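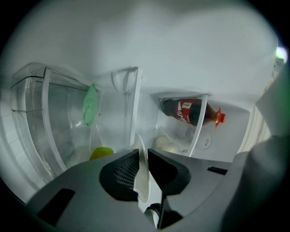 Fig. 1. Inside the fridge with the gripper, cola bottle on its side to the right.

3. What we spent and what we'd still like to buy

I ended up with the budget half of this project because I was the only one who'd ever filled in a department order form, and I'd only done it once! The task we picked was fetching and putting away things in a fridge, which sounds small until you start pricing it up.

We had 201 pounds left for this term after the shared parts came out. The hand-held gripper was already paid for (first-term budget, see section 2), so that money had to cover spare fingers, pads, a storage card and the shopping. Yes, the groceries are on the equipment list. Fruit goes off and a bottle gets dented after enough grabs, so I put down 30 pounds for food and drink and called it consumables. The form has no better box for it.

Finger pads were the big argument. Bovutell sell them in packs of 4 and Mansilla sell them singly, with postage on top every time. I went with the packs. Mansilla's were a bit grippier on a smooth bottle when we tried a sample, but we'd have blown the lot on delivery.

Reach is the other thing I'd plan for earlier. A fridge is all ledges and clear plastic bins, and the gripper housing is wide, so a lime or lemon down inside a bin is a very different job from a cola bottle lying up on a shelf. I measured the shelf gaps after ordering the first fingers – wrong way round, I know. The Flurnska long fingers would give us another 22 mm and they're top of my list for next time.

Then there's the arm. We asked Bisitz for a quote on hiring one and it came back at far more than we've got, so I've split the plan in two: carry on by hand until the summer, then apply to the equipment fund for a hire in July. If that falls through we still have a decent set of hand-held recordings to write up, and I'd be fairly happy with that.

Still to do: chase the refund on the wrong fingers, get the long ones priced with postage, and ask whether we can keep the fridge over Easter.

Budget last updated 2023-02-11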